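Left Hand Stops During Small-Part Pickup: Frequently Asked Questions

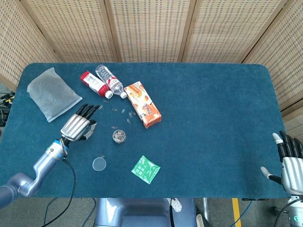
Issue 7, page 2

This page covers the fault that operators have been reporting on the Pliteo tabletop cells since April: during pickup of paper clips and other small metal parts, the left hand halts above the table and the cell goes into a protective stop. It replaces the notice that was taped to the cell doors. If you work on the cells only now and then, read the section on safety before anything else.

What exactly is the fault?

The hand moves out over the parts, slows down, and stops with the fingers extended. The thumb stays folded under the palm. The controller logs code 217, "finger position not confirmed," and the arm holds where it is. In most cases the right hand has no fault of its own, but it is stopped along with the left.

Is this the same as the dropped-part problem?

No. A dropped part is a grasp failure. The hand closes, misses or loses the part, and the cell tries again. Code 217 comes up before the hand closes. The two were logged under one heading until Shireen Molefe separated them, so older shift sheets may not tell you which one happened.

Which tasks are affected?

The clip task is the worst. Loose clips lie on the felt near the round clear container, and the fingers have to come down very close to the surface to get at them. Bottles, snack boxes and sachets can be on the table during the same run, and picking those up has only rarely produced the code. We have no reports from the fabric folding task.

What causes it?

Two things, as far as we know. The first is the finger cable inside the wrist, which can shift in its clip when the arm reaches low and forward many times in a row. The position signal then drops out for a moment and the controller does what it should, which is to stop. Ebise Araya was able to repeat this on the bench by bending the cable by hand.

The second is the felt. The fingertips touch down slightly earlier than the software expects, the finger joints lag behind the command, and the controller reads the lag as a lost position. Worn felt makes this more likely because the fibers stand up.

Is it dangerous?

The stop itself is not. What follows can be. When the fault clears, the fingers go to their home position at full speed, and they do this without a warning tone on software older than version 7. In one case an operator had reached in to pick up a clip and was pinched between the fingers and the tabletop. The injury was a bruise and a small cut. It was reported the same day, a Tuesday, and the cell was locked out until the next shift.

What should I do when the hand stops?

Press the emergency stop before you reach over the table, even if the arm looks still. Wait for the status light on the pedestal to turn red. Write down the code and the task. Then clear the loose clips from under the hand, step back behind the yellow line, release the stop, and restart from the panel.

Do not clear the fault first and tidy up afterward. That is the order that led to the injury.

Can I push the fingers open by hand?

Only with the emergency stop pressed, and only if someone or something is caught. The finger joints can be moved against light resistance. If they do not move easily, leave them alone and call maintenance. Forcing them strips the gears, and a replacement hand takes weeks to arrive.

How many times can I restart before calling someone?

Two. If code 217 comes back after the second restart, leave the cell stopped and call Washington Honorato or whoever has the maintenance phone. A cable that has started to shift gets worse with each run.

Does the outer cable at the wrist matter?

It is a separate cable from the one inside, but check it anyway. It should hang free with enough slack for the arm to reach the far side of the table. It must not be caught under the table edge or pulled tight. A tight outer cable gives code 2, not 217.

Has a repair been approved?

Yes. Doteck supplies a longer cable clip for the wrist, and it is being fitted at the regular service. Cells that have run more than 3,000 pickups on the clip task since their last service are being done first. Fitting takes roughly an hour. The cell needs a new finger calibration afterward and should not be used until that has been signed off.

What about the felt?

We are staying with felt. A bare table was tried and the clips slid away from the fingers, so there were more dropped parts. Brush the felt at the start of each shift and ask Salma Samir for a new cover if it looks fuzzy where the hands work. The touch-down height has been changed in the new software to allow for it.

How do I know which software my cell has?

It is on the first page of the panel, under the cell name. If the number is below 7, treat every restart as if the fingers will move at once.

Do I have to report a stop if nothing happened?

Yes, every one. Use the short form in the Faltilico system, or paper if the system is down. Put the task name in the first box and leave the cause blank if you did not see it. Ľubica Ondrejka reads the forms each week and updates this page from them. Injuries and near misses go on the long form and to your shift lead right away.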